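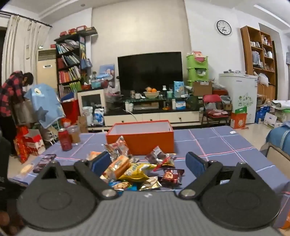 The snack pile and the orange box, with the gripper coming in from the front.

Tips for recording pick-and-place examples on your own living room table

I've been collecting tabletop examples at home since December, mostly sorting and packing jobs, and snacks into a box is the one I keep going back to. I get asked how I set it up, so I'm putting my tips on one page. They're all for the hand-held gripper, where you do the job yourself with the tool in your hand and the camera on it records what the fingers see. My notes live in a folder called Zeseck (don't ask, it was the name of the first thing I tried to train) and this is the cleaned-up version.

Leave the room alone

My first batch was 73 recordings on a bare white table with everything else pushed out of sight, and the policy I trained on it fell apart the minute there was a tablecloth. Now I leave the room the way it is. TV, bookshelf, shopping bags on the floor, all of it stays. People can go about their business in the background too, as long as they've said they're fine with being recorded and they keep their hands off the table while you're working.

A checkered cloth is great, by the way! Pull it tight and tape it down on the underside. A wrinkle that creeps along with the wrapper you're dragging is a pain to look at later.

Mix your wrappers

Go through the cupboard and pull out as many kinds of packaging as you can. Clear wrappers where you see the bread or cake through the plastic, crumpled chip bags, foil packets, little dark candies, something gold. Shiny and clear things are the hard ones, so I put in more of those than I'd naturally have lying around. Swap a few items every dozen takes or so. Eat the ones that get too beat up, I suppose, though chips that have been squeezed all afternoon are mostly dust.

Dump them out, too. If you lay packages down one by one you'll space them nicely without meaning to, and then the system never learns what to do when a cookie packet is half under something else. I turn a bag upside down over the table and leave whatever lands.

Where the box goes

Put the box behind the pile, open side up, close enough that you can reach it without leaning. A color that stands out from the cloth makes it easier to check your takes afterward. Mine gets moved a hand's width or so between sets, and turned a little. I forgot to do that for one whole weekend, 143 takes with the box in the same spot, and I ended up using only a handful of them.

Leave a drink or two off to the side if you like. Those count as things to leave alone, and I want examples of the gripper going past them. Put a lid on anything you'd hate to mop up. I learned that one with orange juice.

How to move

Start every take with the fingers open and the pile between the pads. Go in slower than feels natural. You'll want to snatch at things, because your hand already knows how, but a fast grab smears the picture and you can't tell which wrapper you were going for.

Take from the top first. For chip bags, pinch near a seam or a corner, since the middle just puffs out of the way. For hard little candies come straight down and let the pads touch the table before closing. Lift, pause for a breath, carry, lower into the box, open. Don't drop from up high, even when you're bored (and you will be bored).

If you miss, keep recording and try again! A fumble followed by a good recovery is worth having. What I do throw out is anything where I used my other hand to help. That includes nudging the box back with a knuckle, which I do constantly.

Looking after the gripper

Wipe the rubber pads with a damp cloth between sets. Chip grease gets on them through the tiniest hole in a bag, and after that every foil packet slides right out. I keep an old dishcloth on my knee. Check the pivot screws while you're at it. If the fingers have any wobble, snug them up before you start, and don't crank them so tight the fingers drag.

Wipe the lens too, with something softer than the dishcloth.

Labels and file names

Say what you're doing in one plain sentence per set and stick to it. Mine is "put the snacks in the orange box." I used to write a fresh description each time, and by the end I had twelve ways of saying the same thing and a long evening of fixing them.

Watch a few takes all the way through on the same day you make them. I check the first one, the last one and a couple from the middle. My biggest session folder has 544 clips in it and I did not enjoy going back through that one cold.

Last thing, lighting. Do some sets with the curtain open and some with it closed, and a few after dark with just the ceiling light. Write down which is which in the file name. I'm still finding ones marked only "evening maybe."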